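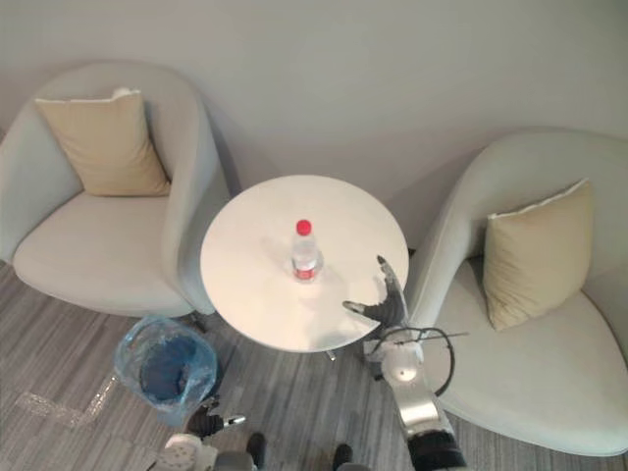

# Imow lounge tidying set

Short notes on what's in here, longer ones when I get to it.

Small office lounges and hallway corners, Clokisar building. 2505 clips, each 20 seconds or under. Three tasks:

- clear the table (bottles, cups, paper)
- straighten chairs and pillows
- bin liners and trash

Rooms: mostly round tables, tub chairs, gray carpet. Bins come in 2 kinds, small open wastebaskets and pedal bins with a lid. Labels dont separate them yet, use the room notes.
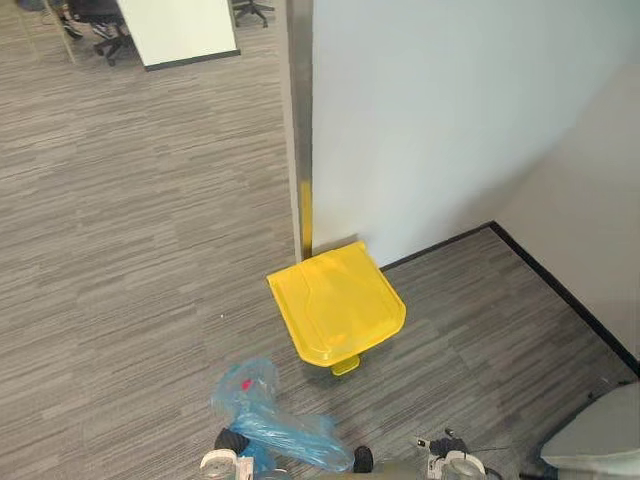
Yellow-lidded pedal bin in the corner, blue bag on the carpet.

## Labels

One line of plain text per clip, e.g. "bottle off table". Bottle means bottle with or without cap. "bag" = liner, in or out of the bin. Pillows are "pillow", not cushion; seat cushions never get moved so no label for them.

## Known problems

- thin blue liners are hard to outline, edges are rough
- glossy tabletops, reflections sometimes got labled as objects
- July clips still missing room notes

## Use

Free for research, credit Nimutel and Kovács. Ask before reposting the full set.

Contact: Imow project desk, Nimutel | © Nimutel | Back to top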